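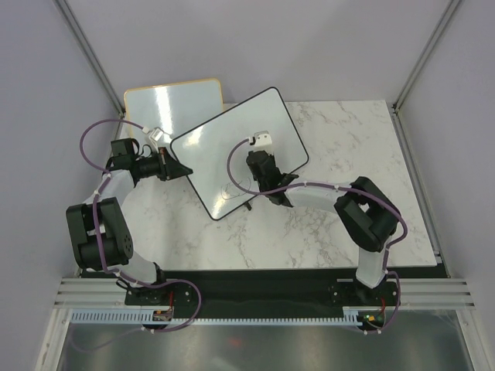

Bunker sand at Vollthorpe: replace all at once, or nine holes per winter?

fkarras
Posted 18 Nov 2020
Hello all. I am a member at Vollthorpe for six years and I play there two times a week. The club has sent a letter that all the bunkers will get new sand and new drainage. There are 35 bunkers. They want to close nine holes in winter, and the other nine the winter after. Has anybody lived through this at their own club? I would prefer one closure and finished.

R_Zwane
We did it in two parts at Skollness. For one full season the front nine had new sand and the back nine had the old. You had to play two different bunker shots in the same round. I did not enjoy it, but the course stayed open and the fee stayed the same.

mavro_f
Sorry, I disagree with fkarras. If you close 18 holes, where do the members play? At Balaskas they closed everything in October and promised 90 days. Many people went to other clubs and did not come back.

fkarras
But did the work finish on time?

mavro_f
No. The drains were late, and then the ground was frozen.

Arash A.
What does the letter say about the liner? Sand without a liner gets mixed with stones after two or three years, and you pay again.

fkarras
The letter says only "improved base". Each member pays 500 extra, this part is written very clearly :)

Arash A.
Then ask before you pay. "Improved base" can mean anything.

R_Zwane
I think 500 is too much if they do not name the material. Our club asked for less, but we have fewer bunkers.

pgkikas
Why not remove some bunkers? On the 7th at Vollthorpe there are two that only catch the high handicap players. The good ones fly over them.

mavro_f
Please no. The left one makes that hole.

pgkikas
For you, maybe. I have been in it more often than on the green.

fkarras
Thank you all. I will write to the office about the liner and post the reply in this thread.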